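Goten Two-Arm Bench Kit – Product Page and Service Notice

Product line: Goten
Maker: Eseo
Notice updated: 2018-11-27
Applies to: all kits shipped with the Tian grip controller, firmware before the August release

Overview

The Goten kit is a pair of arms for tabletop handling work, sold with printed lattice fingers, wrist cameras and a lead-arm set so that an operator can drive both sides by hand. Most buyers use it for picking, passing and pouring tasks with household items. It ships in two crates and bolts to any flat table of the listed size.

This page also carries the service notice for grip relaxation, the fault reported by customers over the summer. Please read the notice before ordering fingers or updating a controller. The fault can let a held bottle slide or drop.

What goes wrong

On affected controllers, the grip force does not hold steady after the fingers close. The controller reads the closing motion as finished and then lowers the motor current to save heat. With a rigid part this makes no difference. With a soft-walled part, such as a plastic drink bottle, the wall gives a little under the fingers and the lowered current is no longer enough.

The operator gets no warning. The status light stays green and the log shows a normal grasp. In our own tests the first sign was a slow turn of the bottle between the fingers, followed by a slip. 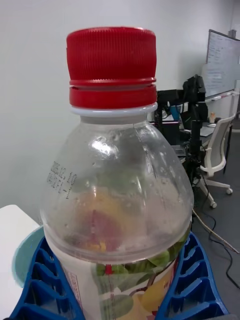 Bottle held at the label by the blue lattice fingers, wrist camera view.

We ran 1,266 grasps on three kits at the Prorkberg test room, using capped plastic bottles. Of these, 377 showed some loss of force after closing. Most of those bottles stayed in the fingers. In 40 cases the bottle left the gripper altogether, nearly always while the arm was turning its wrist. None of the drops hurt anyone. One bottle split on the floor and wet a power strip, and the room was shut down until the strip had been replaced.

The fault has been seen on left and right arms alike. Finger wear does not cause it, though worn fingers make a slip more likely once the force has gone down.

How to check your kit

Do this with capped bottles only, and keep liquids away from the controller and its cables. You need two light plastic cups and one plastic bottle with a screw cap. Glass must not be used for the check.

Set the cups upright near the far side of the table, well inside the reach of both arms. Open the fingers fully and bring the wrist back so the camera can see both cups and the tabletop in front of them. The operator stands on the far side with the lead arm and should have a clear view of the grippers.
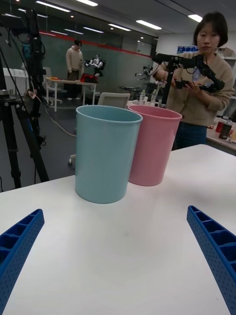
Cups in place, fingers open, operator at the far side of the table.

Close the gripper on the bottle at the middle of its body. Lift it clear of the table and leave it still for 50 seconds. Read the current value on the controller page at the start and again at the end. If the second value is lower than the first by more than the limit printed on your test card, the kit is affected.

If the value holds, go on to the moving check. Carry the bottle over to the cups at slow speed and stop before turning the wrist. Do not try to catch a bottle that starts to slip. Let it fall, stop both arms with the red button and then clear the table.
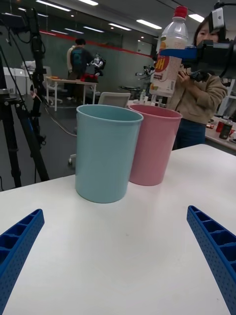
Keep the other arm out of the way during this part, with its fingers open. Two of the reports we received involved an operator who brought the second gripper in to save a slipping bottle. The arms touched, and one wrist camera bracket was bent. The bracket is a spare part (see the list further down), but the wrist should be re-zeroed after any contact between arms.

The last step is the turn. Rotate the wrist until the cap points down over a cup, wait ten seconds and rotate back. Watch the bottle against the fingers. Any turning or sliding counts as a fail, even if the current value looks normal – the sensor on early controllers can lag behind the real force.

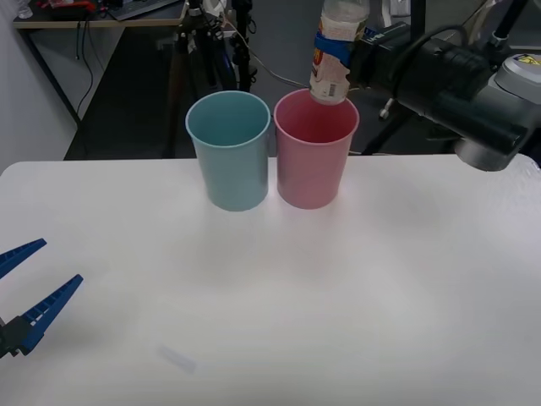 Write down the result for each arm separately, with the serial number from the gripper body. A kit with one failed arm may still be used for one-arm work if the failed side is powered off at the controller. Software hold is not enough for this.

Until the fix is installed

Use the kit for dry, light items only. Do not carry open containers, and do not work with hot liquids at all. Limit the wrist speed to the slow setting. Move power strips off the floor near the table, and run cables where a spill will not reach them.

Wrapping the fingers with rubber tape has been suggested by several customers. We do not advise it. Tape hides the start of a slip from the wrist camera and can catch in the openings of the lattice.

The fix

The August firmware keeps the closing current for as long as the grasp is active and adds an alarm when force drops. It can be installed from the controller page in a few minutes. Kits with the first version of the Tian board also need a new current sensor, sent free of charge. The board version is printed beside the power socket.

After the update, run the whole check again on both arms. The motors will run warmer than before. This is expected, and the controller will pause the arm if the limit is reached. A paused arm keeps its grip.

Spare parts and ordering

Lattice finger pair, blue – in stock
Wrist camera bracket – in stock
Tian current sensor, replacement – free for affected kits, serial number needed
Tian controller board, second version – ships in two weeks
Printed test card – packed with every sensor order

Orders for the free sensor go through the Eseo service desk, using the form on the support page. Please attach the check results for both arms. Sensors are sent first to sites that have reported a drop.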